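To: Equipment Reuse list
From: Grerkthorpe Office of Surplus Equipment
Subject: Re: Desktop computers for the October transfer – preparation of cases

Dear list members,

Thank you for the questions received on the October transfer. The office has reviewed them and offers the following guidance to all participating sites. The earlier message is quoted for reference.

> The Vumurton site has 59 desktop computers ready for inspection.
> We would like to know whether the drives should be taken out before
> the units are collected, and whether the internal cables should be
> left in place or bagged separately. Our storage room closes at
> 5 p.m. and we would prefer not to open each case twice.
> Vumurton Equipment Desk

Drives are to be removed at the sending site. Please disconnect the data cable and the power lead at the drive end only, and leave the other end attached to the board. Cables that stay in the case should be laid clear of the fan and of the edge of the side panel. In past transfers, most of the damage noted on arrival was to cables pinched when the cover was put back on.

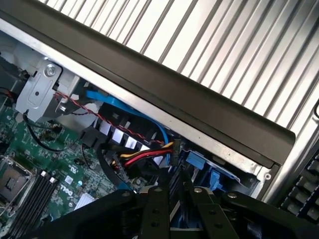

Curkmont has asked that the blue data cables remain with the units, as replacements had to be ordered for the last group and the lengths did not match. Curkmont would also like the drive latches left in the cages, even where no drive will be sent.

The office agrees with both requests, and they now apply to every site. Screws taken out of a drive cage should be placed in a small envelope marked with the asset number and taped to the inside of the cover – please do not leave them loose in the case.

Dust may be removed with a soft brush. Liquid cleaners should not be used on or near the motherboard. Units with broken connectors are still accepted, provided that the fault is written on the transfer form.

The register currently lists 3,256 items, and the Kwan warehouse can hold up to 3,000 at one time. Sites are therefore asked to wait for a confirmed collection slot before moving any equipment to the loading area.

Revised transfer forms may be requested by replying to this list.

Respectfully,
Office of Surplus Equipment
Grerkthorpe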